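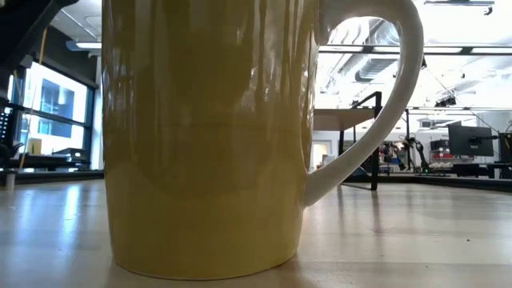
Rónán Moriarty wrote:
Before you order anything, weigh one of the mugs you already like. I went through two sets that looked fine in the shop and were too heavy once they had coffee in them.

MarilouD wrote:
Fair point, but let me put the question properly. Looking to replace the mugs at our shared office, and I want everything in the same style as the yellow one with the white handle. It's ceramic, glossy, tall, and a bit narrower at the foot. We have 10 people and we're down to 4 mugs that don't have a chip somewhere. The yellow one is mine from home. It's from a small pottery called Trernier and they stopped doing that color in January.

Questions:
Does a glaze like this hold up in a dishwasher that runs every night?
Is a two-color mug more likely to fail where the handle joins?
Anyone bought from Unduletti? They have a mustard that looks close on screen.

oisin_sheehan wrote:
I have six of the Unduletti ones. The mustard is darker than on their site, closer to brown mustard. Good mugs though. Three years of daily dishwasher and the glaze is still shiny outside. Inside there are gray spoon marks, which come off with baking soda and a damp cloth.

The handle on mine is the same color as the body so I can't help with that question.

Bernadette D wrote:
Handle color makes no difference to strength. What matters is how the handle was attached when the clay was soft, and you can't tell that from the glaze. Run a fingernail along the join. If you feel a gap or a hairline, return it.

I would not put handmade mugs in an office dishwasher at all. I made pots for a long time and the machine is hard on them. The detergent dulls the surface and the knocking does the rest. Wash by hand.

Rónán Moriarty wrote:
Ten people are not going to wash by hand. We tried a sign. The sink filled up by lunch.

Bernadette D wrote:
Then buy plain white restaurant mugs for the office and keep the nice ones at home. They're made for it and you can get replacements in the same shape for years.

MarilouD wrote:
I know that's the sensible answer. Everybody here likes the yellow, though, and the place has a lot of pale wood and black window frames, so white mugs would look pretty dull. I'd rather lose one or two a year.

amado_s wrote:
I disagree with Bernadette on the dishwasher. Stoneware fired properly is fine. We run a small cafe and have had the same colored mugs going through the machine since we opened. The ones we lost were dropped, or somebody stacked them two high in the rack. Use the top rack, leave a finger of space between them, and set it to the normal cycle and not the pots cycle.

What does wear out is anything with a metallic trim or a printed logo. Skip those.

oisin_sheehan wrote:
Agree about stacking. Ours live on hooks under the shelf now. A tall mug needs more clearance than you'd think, so measure from the top of the handle loop to the base before you put the hooks in. I had to move mine.

Bernadette D wrote:
Hooks put all the weight on the handle. I would stand them on the shelf.

oisin_sheehan wrote:
An empty mug on a hook weighs less than a full one in your hand, and you hold that by the handle all day.

Bernadette D wrote:
All right, I'll give you that one. I still don't like the swinging.

Rónán Moriarty wrote:
What size are you after? Tall mugs can hold up to a pint and people end up throwing out a third of it cold.

MarilouD wrote:
Haven't measured mine. I fill it with one small pot from the coffee maker and there's room left for milk, so it's plenty. Budget is 167 dollars for the lot, which is what was left in the kitchen money.

amado_s wrote:
Look at Bandusmont then. They sell boxes of mixed seconds and will pick one color if you email them. Last time I ordered, a dozen came to 156 with shipping. Seconds had pinholes in the glaze and one base that wobbled. I took the wobble out with wet sandpaper on a flat tile.

Lynch also has a yellow but it's a lemon yellow, and the shape is short and wide. Not what you want.

Bernadette D wrote:
Pinholes on the outside are only cosmetic. If there are any on the inside or on the rim, ask for a swap.

MarilouD wrote:
Emailed Bandusmont this morning and asked for a sample of the mustard before I pay for a dozen. I also asked if they can do the handles in white. Will stand it next to mine when it gets here.

MarilouD wrote:
Edit 05/12/2021: they replied. White handles are a special order with a six week wait. Plain mustard is in stock. Leaning toward plain.

Rónán Moriarty wrote:
Get the plain. And weigh the sample.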